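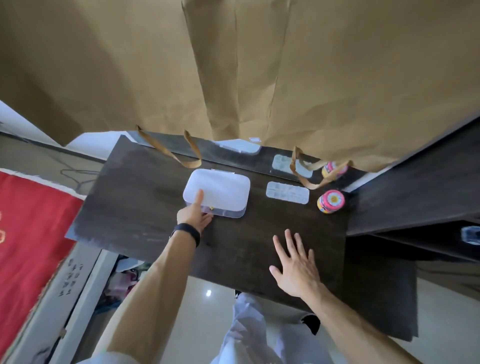
A clear-bottomed storage box and two small compartment organizers share the table with a brown paper bag.

Small Boxes, Big Relief

Simin Farahani has 19 kinds of buttons, and until April they all lived in one cookie tin. "I'd tip the whole thing out on the rug to find two that matched," she says, laughing. Now she can put her hand on the right one before the kettle boils, and she'd love to tell you how!

The answer is those flat little organizers with the grid of sections under a see-through lid. They're wonderful things. Beads, snaps, hooks, the tiny screws that fall out of eyeglasses (you know the ones) all get a square of their own, and you can read the whole collection at a glance. Farahani picked up her first pair at Kondholm, the craft store a short walk from her apartment, and carried them home with a bundle of felt.

Bigger stuff goes in a latching box. Spools, scissors, a tape measure, the half-finished mitten. Tegwen Cadwaladr teaches the Saturday-style "sort and sip" evenings at Kondholm and swears by a lid that really closes. "Press the corners down first, then do the latch," she tells her students. "If it fights you, take something out."

Her other rule is to sort before you shop. She once helped a quilter through 400 loose pins and 1,000 paper squares, and they needed only one new box at the end of it.

And hang on to the paper bags, especially the sturdy kraft kind with twisted handles! Farahani keeps one open beside her chair for scraps and anything she's giving away. When it's full, it goes to Cadwaladr's class, where somebody always wants the ribbon.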